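I went along to the open day at the Prillham police training centre in January, mostly because I'd moaned so much about how last year's march was policed that a neighbour told me to go and ask them myself. Fair enough! The doors opened at ten and the queue was already back to the car park (they told us later that 2465 people came through, which is a lot for Prillham).

The best bit was the public order talk in the Kincaid hall. A sergeant went through how they plan for two groups who can't stand each other turning up on the same street, and it's mostly barriers, side roads and toilets. For the march they'd expected 500 and got almost 800, so the gap between the two sides shrank to the width of a bus lane. I put my hand up and asked why they hadn't closed Station Road as well.

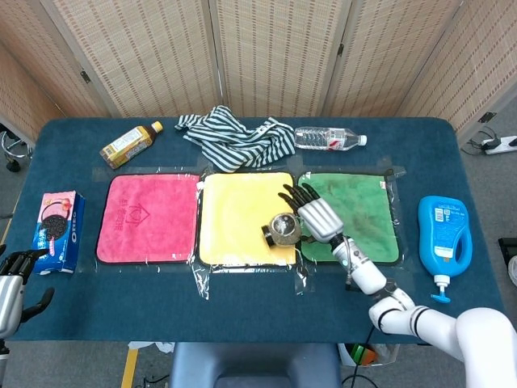
Despina Grgić thought I was being a bit hard on them, and told me so over the tea urn: close Station Road and you've shut in everyone at the hospital end, and then who do they blame? She'd been stuck there herself for two hours and still reckoned the officers had got it about right. I'm not totally convinced, but I hadn't thought about the hospital.

After that we were let loose in the yard to see the vans and try on the kit. The helmet is heavier than you'd think and I couldn't hear a thing in it. There was a long queue for the horses, so I gave up and had a bacon roll instead.

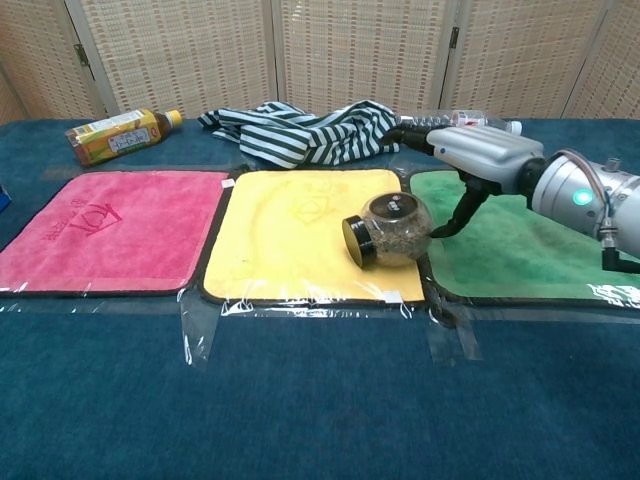

My one grumble is the complaints session, which was squeezed in at half past three when half the families had gone home. Shireen Du Plessis ran it and was very good, very patient with a man who wanted to talk about parking. They'd had 281 complaints after the march and she went through how they get sorted, although I'd have liked longer on what happens when one is upheld. I wrote my notes up in three colours afterwards, pink, yellow and green like those towels taped down under plastic, and the pink pile (things I still want answered) is the biggest. I've emailed them the list and I'll put up whatever comes back.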